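Household tips: getting the family chat under control

Quick one this month, school hols in July and the phone has not stopped. 251 unread in the house chat when I got up at 6 am. Most of it thumbs ups.

So. Things that worked at our place.

Mute first, sort later. Long press on the chat, mute for a week, leave mentions on. If it's urgent they'll tag you or ring.

Split the one big group. We had everyone in together – kids, my brother in law, next door, the netball mums. Now it's three. One for the house (bins, dinner, who's got the car). One for rellies. One for photos only, no talking.

Pin the boring stuff. Wifi password, plumber's number, bin nights. Stick it in one message and pin that. When it changes, edit the message, don't send a new one or you get two versions floating about and the kids will swear by the old one.

Name things so search finds them. "Dishwasher warranty" not "here's that thing". Cengiz Güler from my old work puts the word KEEP at the start of anything he'll want again, then searches KEEP. Pinched that straight away.
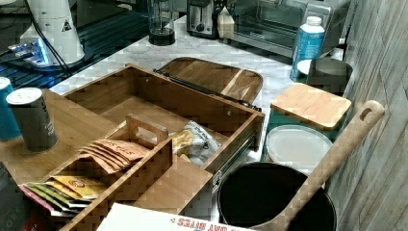 Shopping list doesn't belong in the chat either. It scrolls off by lunch. Use a shared note, tick things off as you go, whoever's at the shops has it open. Ours is called Folau after the dog and I can't change it now, everyone's used to it.

Storage. Phone full? It's the videos. Mine had 2,510 files saved from chats, 34 of them the same clip of a magpie. Go into the app settings, find storage, sort by size, start at the top. Turn off auto save to your camera roll while your in there. Back up the good ones first!!

Old phone in a drawer? Charge it, plug it in on the kitchen bench, log in to the house chat only. Good for little ones without a phone who need to tell you they're home. Put a PIN on it.

Voice messages – keep them under a minute. Or turn on transcripts if your app has them. Munther Hattar wrote in to say his does a fair job but turns "arvo" into "avocado", so check before you reply.

Last thing, leaving a group. Most apps let you go quietly now, only the admins see. If you're the admin make somone else admin first, then go.

Next month printers. Send me your worst.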